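Opinion / Buildings and Facilities

Room numbers should be boring

23rd January

A room number has one job, which is to get a person from the entrance to a door without help. Most buildings I have worked in fail at this, and the failure is treated as a quirk of the place. I think it should be treated as a defect, recorded like a leaking valve, and fixed on a schedule.

The usual American scheme is simple enough. The first digit is the floor. The remaining digits run along the corridor, odd on one side and even on the other, starting at the main entrance. A visitor looking for 214 goes up one flight and walks until the numbers match. The scheme needs no map and works in poor light. It also survives the loss of several door plates, since the missing numbers can be inferred from their neighbors.

Trouble begins with the first renovation. A partition goes up and one room becomes two. The new room takes a letter. Some years later a wall comes down and a number disappears. An annex is added on the north side, its designer starts again from 101, and the building now has two rooms with that number. At the Pevwood building the duplicate was handled by adding an N prefix to the annex, but only on the doors. The fire panel, the key cabinet and the room booking system kept the old form. Anyone reading an alarm at the panel had to know which 101 was meant.

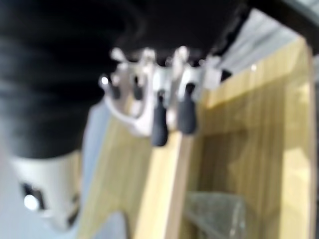

A reader wrote in after my November column to say that renumbering costs more than confusion does. Every lock record, lease schedule, network drawing and asset tag carries the old number, the letter argued, and staff who have learned a bad scheme will be slower under a good one for at least a year. Signs are cheap by comparison. Put up better signs and leave the numbers alone.

The cost is real and I don't dispute it. I dispute the comparison. Confusion has no budget line, so it is assumed to be free. It is paid in small amounts by delivery drivers, substitute teachers, patients, elevator technicians and whoever has to meet the ambulance. None of them files a report about it. The facilities office sees an invoice for door plates and sees nothing on the other side of the ledger.

Signs help less than is claimed. A sign that says "Rooms 120 to 139, turn left, then right past the stairwell" is a patch over the numbering, and it has to be maintained separately. When the numbering changes again the sign is usually the last item corrected. I have seen a corridor with three generations of arrows on one wall, all of them properly mounted.

There is a middle course that gets too little attention, and it starts on the drawing sheet. Numbers should be assigned with gaps. A corridor of 19 rooms doesn't need consecutive integers. If numbers are tied to distance from the entrance, at fixed intervals along the wall, then a room split in two takes an unused number that already belongs at that spot. The Heltex offices were numbered this way when they were built, with one number for each structural bay on each side whether or not a door existed there. They have been rebuilt inside several times since. The numbers still run in order.

The objection from architects is that gaps look like errors. A visitor who passes 208 and then 214 wonders where the others went. In my experience the visitor wonders briefly and keeps walking, as people do on any street where the house numbers skip.
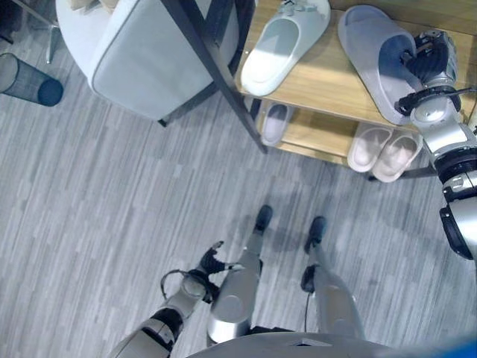

Reading time: 4 min

Large rooms are a separate problem. A hall with several doors needs one room number and a suffix for each door, and the suffix should never be used for anything else. Bermúdez Hall uses letters for doors on the ground floor and letters for subdivided rooms upstairs. Either convention would be acceptable alone. Together they mean that a work order for "200B" may refer to an opening or to a space, and the person holding the order can't tell which from the number. I would give doors a digit after a hyphen, keep letters out of permanent room numbers, and write both rules on the same page as the floor plan.

Names are worse than letters. Naming a conference room after a river or a tree conveys nothing about where it is, and the naming tends to spread until a whole floor has to be memorized. If a name is wanted, it can go under the number in smaller type. The Nundcombe library does this and its evacuation plan is readable as a result.

Basements deserve a fixed rule too. The floor below the entrance level should start with a zero or a B, chosen once for the whole site. On sloping ground, where there are entrances on two levels, one of them must be declared the reference and the other must carry a floor number at the door. I would accept either choice. What can't be accepted is leaving the matter to whoever orders the elevator buttons.

My proposal for existing buildings is modest. Keep a single register of room numbers, held by one office, and require every drawing and system to draw from it. Retire numbers permanently when a room ceases to exist. When more than 40 percent of a floor is being rebuilt, renumber the whole floor in the same contract, while the doors are off and the cabling drawings are being reissued anyway. Keep the old numbers on the inside of the door frame, in small type, for the maintenance crew.

Contact the editors | Copyright, all rights reserved | Back to top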